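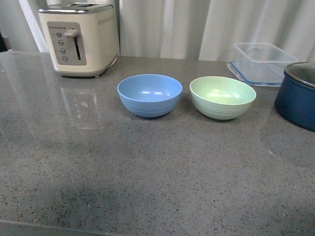
January, just after four in the afternoon. Rye starter, jar B, and the usual mess of side questions.

Right, where were we. Jar B has been sulking since Mechthild took over the feeding while I was away, and before she reads this and gets cross, I don't think it was her! The flour changed. We finished the last of the Kornus wholegrain rye and opened the Fekari bag, and the Fekari is a good deal coarser. You can feel it between your fingers, a bit like damp sand. Same weight in, same water in, and the paste comes out stiffer and duller and takes ages to get going.

So today's plan was to stop guessing and run the two flours side by side. I had a scrape of Kornus left in the tin (enough for one decent feed if I banged the sides), so I split jar B into two clean jars, one on each flour, same tap water, same shelf, lids resting on top and not screwed down. Elastic bands at the starting level. Godfrey has borrowed the good elastic bands for his seed packets again, so one jar has a hair bobble round it. It works.

Seen so far:

- Kornus jar: domed by lunch, bubbles all the way through when you tilt it, smells of apples and slightly of nail varnish. Normal for us.
- Fekari jar: a few holes at the top, flat surface, hardly past the band. Smells of wet cardboard. Not off, just asleep.

I gave the Fekari jar a stir at two and added a splash more water by eye. Yes, I know, by eye. Sebastián, if you're reading, I wrote it down so it counts. It loosened up straight away and by now it has crept up a finger's width, which makes me think the coarse flour simply drinks more and I've been keeping the poor thing too dry to do anything. I would like to see it do that a second time before I say so out loud at the bread table.

Temperature on the shelf was a bit lower than I'd like. The window side gets a draught when the back door is propped open, and the back door is always propped open. I've moved both jars along to the wall end, next to the oats, and I'd be grateful if they could stay there.

**Yesterday's loaf**

Cut it this morning after a night in the cloth. This was the 69 per cent rye, the one Vesna wanted to try after her aunt's recipe, with the rest strong white. I'd used 400 g of rye flour for the scald and let it sit overnight, and the scald was lovely - sweet, dark, almost malty, I ate two spoonfuls of it on its own. The loaf is less lovely. Good crust, good colour, but there's a dense line along the bottom and the knife came out gummy. I think I was impatient. It had those little pinholes on top that say it's ready, but only at one end of the tin, and I put it in anyway as I wanted to go home.

Flavour is very good though! Sour at the front and then a long bready sweetness, and the caraway sits far enough back that Iddrisu, who claims to hate caraway, had a second slice without saying anything. I said nothing either.

Toasted, it's a different bread. The gummy part dries out and goes chewy, and the edges catch nicely. Needs a longer go than white bread does, and then a minute standing up on its edge so it doesn't sweat on the plate. With salted butter I'd serve it to anyone. Untoasted I'd keep it among friends.

Things to change for the next one:

1. Wait for pinholes over the whole top. Go and do something else. Wash up.
2. Bake it longer at the lower heat, and take it out of the tin for the last stretch so the base gets a chance.
3. Leave it the full two nights before cutting. Mechthild has said this to me more than once.
4. Same amount of caraway, but crushed this time.

**Old tin, new tin**

Small thing, for whoever orders the kit. The Selisitz tin releases better than the old black one, but the sides stay paler. I greased both with the same butter and floured both with rye. The black one stuck at one corner, where it's scratched, and I had to run a knife down it. I don't want to throw it out, it gives a wonderful side crust. Perhaps line it with paper and see. Vesna reckons lard instead of butter, and I'm happy to be told.

**The notebook itself**

I went back through our older pages looking for the last time a starter slowed down like this, and found Godfrey's note from 9 feeds into the summer batch. It says "sluggish, fed it, fine" and nothing else. Fed it with what, Godfrey? How much? So a plea from me: flour name, weight, water, time, and what it smelt like, even if it's just one word. My own pages are no better, I found one that says only "hmm".

Also, Iddrisu's water sums on the inside cover are for the old recipe and don't fit the scald method at all, because the scald water needs counting as well. I've put a pencil line through them and not rubbed them out. He can shout at me later.

**Jobs**

- Feed both jars before I leave, the Fekari one with the extra water measured properly on the scales.
- Ask Degefa whether they'd mill us the rye a notch finer, or sell us a small bag to try before we commit to a big one.
- Soak the sunflower seeds tonight for Sebastián's seeded version (he wants them toasted first, I say soaked, so we'll do half and half and argue afterwards).
- Bring in the big bowl from home. The one on the shelf has a chip in the rim and I keep finding it with my thumb.
- Find out who has the dough scraper. The blue one.

Later, nearly six: the Fekari jar has moved again, a shade above where it was, and there's a proper bubble pushing up against the glass. The smell is coming round too, less cardboard, a bit more yoghurt. The Kornus jar has peaked and started to sink in the middle, so I fed that one first. Both are at the wall end with fresh bands on (well, a band and a bobble), levels marked in pen as well in case the bobble slips. Mechthild is in before me tomorrow, so could you write down how high they've got before you touch anything, please? And smell them!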